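About Dristetti

Who we are
Our work
How to reach us

Dristetti is a small company in Plivcombe. We make examples for machines that learn. A robot arm that must pick up a thing, turn it and put it in another place needs to see this work done very many times before it can do it alone. Our customers build the learning part. We prepare what it learns from.

The company was started by Dragica Nikolovski, who before this worked many years with packing machines in food factories. She saw there how much time was lost each time when a product changed its shape a little. The machine had to be set again by hand, and the people who knew how to do it were few. She wished to try the other way, in which the machine is shown instead of being set. The first office was one room above a bicycle shop and it had a heater which worked only on one side. We have moved since then, but not far, and we still buy our lunch on the same street.

Today we have two kinds of work. The first is on real arms, which stand on benches on our ground floor. An operator moves the arm with a hand controller and does a task from the beginning to the end, for example placing a cup on a shelf or closing a drawer. Each such performance we call a run. The second kind is done in simulation, where the arm, the table and all the objects are made by the computer. The operator holds the same controller and looks at a screen. We began the simulated work in August, after a customer asked us for more variety than we could fit in our building, and it has now become the bigger part of what we deliver.

In simulation we can change the surfaces as we like. One day the walls are orange and the stone is marble with white veins, and in the next set everything is different again. The rooms do not need to be pretty or even sensible. A learning system which has seen only one grey table will think that the grey table is a part of the task, and then it fails when the customer puts the arm in a kitchen. So we give it strange colours, strange light and views from the arm itself, in which the gripper covers a good part of the picture. New operators find these views difficult in their first week. After this they stop noticing.
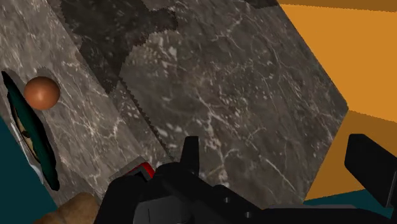 Every run is looked at by a second person before it goes to the customer. This person did not make the run and does not know who made it. They watch it once at normal speed and once slowly, and they write one of 3 marks: keep, repeat or ask. "Ask" is for the cases where the task was finished but in a way that was not expected, for instance when the object was pushed to its place and was not lifted. We do not throw such runs away without talking with the customer, for sometimes they are exactly what the customer is missing. All the marks are kept in Plevix, the program we wrote for this purpose. It is a plain program and its buttons are too small, but it has never lost a run.

Our task list has at present 322 tasks. Each one has a written sheet with the start position, the end position and what counts as a mistake. The sheets are written in short sentences, because our operators come from several countries and English is for most of us the second or the third language. When two operators understand a sheet differently, we say that the sheet is wrong, and it is written again. The sheet for folding a small towel has been written again more times than any other, and we are still not content with it.

We are nearly 50 people. Most of us are operators and reviewers, and the rest take care of the arms, the software and the office. Nobody is asked to hold the controller for more than two hours without a pause. We pay by the hour and not by the run. Dragica decided this at the beginning, since people who are paid by the run will hurry, and the arm then learns to hurry also.

We do not make recordings in private homes, and we do not sell the same set to two customers unless both have agreed to it in writing. When a project is finished, the customer receives the runs, the marks and the task sheets together. We keep a copy for one year for the case that something must be repaired, and then it is deleted.

Our first customer was Dervishi, a maker of sorting equipment, and we work with them still. They have taught us much about patience with wrinkled bags. Other customers have asked us not to write their names on this page.

Visitors are welcome if they write to us before. The entrance is at the back of the building, through the yard, and the bell must be pressed for a rather long time. For questions about work as an operator please use the form on the page "Work with us". Experience with robots is not necessary. We teach it in the first two weeks, and these weeks are paid.

Page last changed: 20 February 2023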